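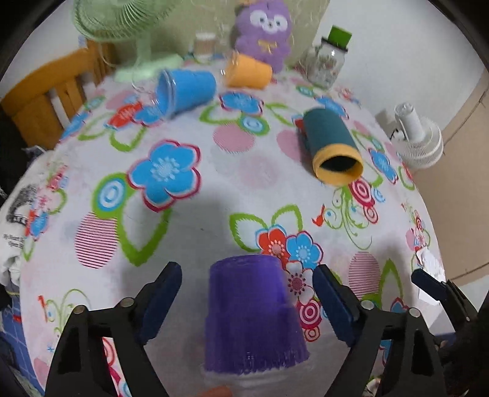
Cups on the floral cloth, Clesmont hall.

Kitchen notes: cups, stacking and the August stocktake

The cup shelf in the Clesmont kitchen has been re-sorted by material. Plastic, glass and paper now have separate places, and the labels on the shelf edge have been changed to match. Please read the following before your next turn on the tea roster.

Plastic cups. These go upside down, base up, on the lower shelf. Stack by shape first and colour second. The purple ones have a stepped lower band and will nest with each other, but if a straight-sided cup is pushed inside one it tends to grip at the step and has to be twisted out. Keep stacks to a height you can lift with one hand. If two cups do lock together, stand the outer one in warm water for 30 seconds and pull straight, without levering at the rim.

Glass cups. Single layer only, upper shelf, never inside plastic. Clear glass is hard to see on a patterned cloth, particularly when it is lying on its side, so on Saturday please clear the glass from the tables before anything else. Two were lost last season during pack-up, both from the large table.

Paper cups. The sleeved cups are for hot drinks only and are kept in the tall cupboard. Sleeves that are still clean can go back in the box.

Capacity. Jomar Quiambao measured the mixed plastic cups with the kitchen scale in July. The largest holds 625 mL to the brim, more than twice what the cordial recipe allows for one serve. Fill the large cups to the halfway point. The jug quantities on the Mangubat recipe card are unchanged.

Stocktake. The shelf count at the end of the last session was 46 cups of all kinds, not including paper. The sheet is inside the cupboard door. Enter breakages on the day they happen, with the material and colour — "one cup" is not enough to order against. Replacements come from Novell and the minimum order is a full sleeve of one colour.

Tablecloths. The white cloth with the blue flowers and red-and-white rings is for the large table. Wash it cold and line dry. It came back from the last hot wash 2 cm shorter on the long side, and a second shrinkage will leave the table corners bare. Fruit cordial should be blotted and rinsed from the back of the fabric before the cloth goes in the hamper.

Drying rack. The Climar rack has been moved to the left of the sink so the drip tray drains the right way. Leave the bottom tier free for jar lids and the jug. Cups should be fully dry before stacking — a damp stack smells by the following week and the whole lot has to be rewashed.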